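**Equipment planner (robotics), 4 days a week, fixed term to end of June**

Kasten is after someone to sort out our arm and gripper buying before the next budget round. Posted Thu 17 July, we'll close it when we've got the right person so dont sit on it.

What the job is:

- build the purchase plan for the Jurkby handling cell. One arm, pedestal, gripper, spare fingers, cabling
- get quotes, chase quotes, chase them again
- work out what we can test in simulation first and what has to be bought to find out
- keep the spares budget honest. Currently $3,748 for gripper parts, which has to last the whole term
- write it all up so finance can read it without ringing us

The handling work is odd-shaped museum-type pieces. Bones, bells, bits and pieces off a table. No neat cartons. All of it is simulated for now and that's what you'd be costing from. If you've only ever specced for boxes on a conveyor that's OK, but have a think about what an irregular jaw does to a two-finger grip and tell us in your application.

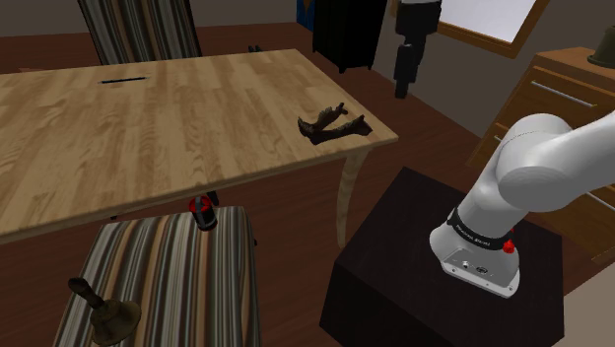
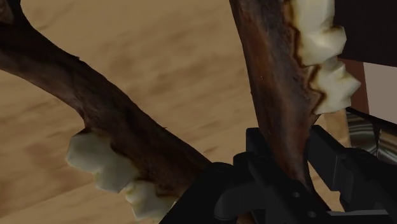

*Simulated handling work, Jurkby cell: arm and table, then the gripper on the jawbone.*

What you'll need:

- some years buying or planning lab or workshop equipment. Automation gear preferred, not essential
- comfortable with lead times, freight, duty, warranty fine print
- spreadsheets. Ours is called Meireles, it's old, it has about 80 tabs and you will be allowed to kill most of them
- can read a gripper datasheet and ask the supplier a decent question about payload at reach
- no coding required. You'll sit with the sim team and they'll run things for you

Nice to have: you've been through a capital request before, or know the Genda ordering portal (our in-house one, clunky, training given).

Hours are flexible, days to be agreed. Mostly on site, some from home once you've settled in. Travel costs to supplier visits are covered, keep your reciepts.

To apply: CV plus one page on how you'd split a budget between one better gripper and two cheaper ones for this kind of work. One page, please. Send to the Kasten jobs inbox with "Jurkby planner" in the subject line. Interviews by video first, then a half day on site with the sim team.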